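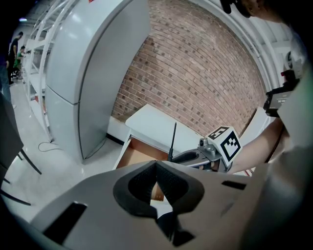 By Leire Arroyo – last edited in December

Flirow is a student robotics project run by the Grikonard club. Its members use hand-held grippers to work through household and office tasks, and the recordings serve as material for training robot arms. The project grew out of a course named Zakaria and kept the course's two-term schedule.

Members work with a pair of grippers, one in each hand. Every gripper has a cube printed with square black-and-white markers, used to work out its position. The club's first task set, Clatenero, covers drawers, shelves and small tools.
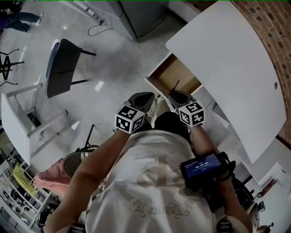
A club member with both grippers at the desk drawer.

Clatenero has 9 tasks. The drawer task is given to new members first – it needs both hands and little floor space. By the end of its second term the project had 3742 recordings, well past the goal of 2000.

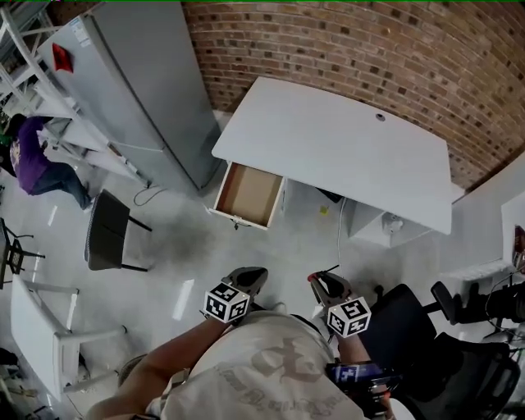

Recordings are checked by a second member before they are added to the set. Those in which a marker cube stays hidden for too long are left out and the task is repeated. Membership is open to students in any department.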